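Home | Reviews | Lists | How-To | Forum

How to Write a Plot Synopsis for a Film Page

Every film page on this site begins with a synopsis, and most of the ones sent in need the same repairs. We had 966 submissions last August. I read them all and my eyesight has filed a complaint.

Step 1. Watch the film. To the end. The credits are optional.

Step 2. Write one sentence saying who wants what. For the family drama Pralville, mine reads: "A widowed surveyor tries to sell the house before her sons find out." Everything else hangs from that.

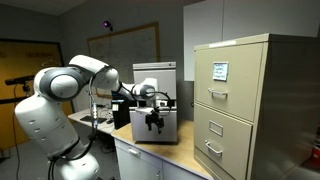
Marcela Dvořáček objects that some films have nobody who wants anything, and that Stetness is 2 hours of a man looking at a harbor. Fine. Then write who is looking, and at what.

Step 3. Stop at the midpoint. A synopsis that gives away the last reel is a confession – save it for the spoiler section.

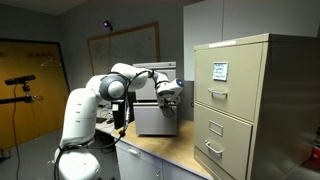 Step 4. Cut the adjectives. "Gripping" is an opinion, and so is "haunting." Put them in your review, where people can argue with you.

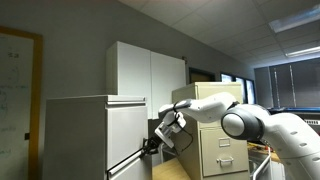
Step 5. Check names against the credits. In Roy, the brother is called Leonard in the credits and Lenny by everybody else, so pick one. Keep your notes wherever you like. A small metal filing cabinet with a handle on the lower drawer does the job, and so does the back of an envelope. Then trim to 58 words.

Related
Writing Cast Lists That Make Sense
Trillberg: The Ending Explained
What Counts as a Spoiler?

Comments

tillie_r: 58 words? My sentence for Trillberg was longer than that.

Osk: Does step 3 apply to shorts? The midpoint of mine is the title card.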